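August 5, 2022
By the Minutes Secretary, Stirkbridge Computer Users Group

The June minutes were approved after one correction: the group did not "lose" the shared mailbox, it was archived by accident. Moving 2,000 old messages into the Zikden mail program took four evenings. The folder named "Misc" holds 625 of them and was left alone out of respect.

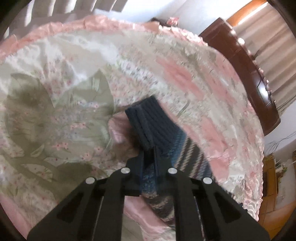 Duplicate contacts took up the rest of the meeting. Zikden imports every address book it finds, so the Silcombe branch now appears five times, each with a different phone number. One member proposed merging the lot automatically. Another compared this to pairing laundry in the dark, where any navy knit sock will match any other until morning. Motion to merge by hand carried, with sighs.

Backups stay on the drive labeled Mbeki. Action: find the drive labeled Mbeki.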